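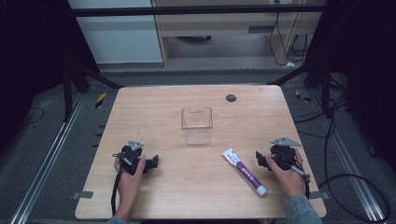

A clear cup and a squeeze tube on the table at a Drurnero open day, with a hand-held gripper in each of the operator's hands.

The Drurnero Open Day is a yearly visitors' day held in May at the Drurnero robotics workshop, where members of the public can watch everyday handling tasks being recorded and, if they are patient enough to stand in line, try one for themselves. It was started by Svitlana Shevchuk and Yurii Semeniuk, who had grown used to neighbors knocking on the door to ask what went on inside, and who decided it would be friendlier to invite everybody in at once.

The first open day drew 339 visitors, a good many more than the workshop had chairs for. Attendance has grown a great deal over the years, and the best-attended one so far welcomed 2282 people, with the line running out past the parking lot for much of the afternoon.

Demonstrations
The best-loved part of the day is the table demonstration, in which an operator works with a pair of hand-held grippers and moves ordinary household things from place to place. Zakhar Vakulenko led these sessions for five years and was known for talking happily all the way through them — he would stop in the middle of a task to answer a child's question, and then start over from the beginning. Visitors over the age of 13 may take a turn afterward, and most are surprised by how much slower they become at jobs they do every morning at home.

A longer talk, given by Faisal Mengal at 2 p.m., explains how recordings of this kind are used in teaching robot arms, and leaves plenty of room for questions.

Related events
The nearby Mendorus workshop holds a smaller evening version, organized by Stepan Stetsiuk, with the same talk and a shorter turn at the table.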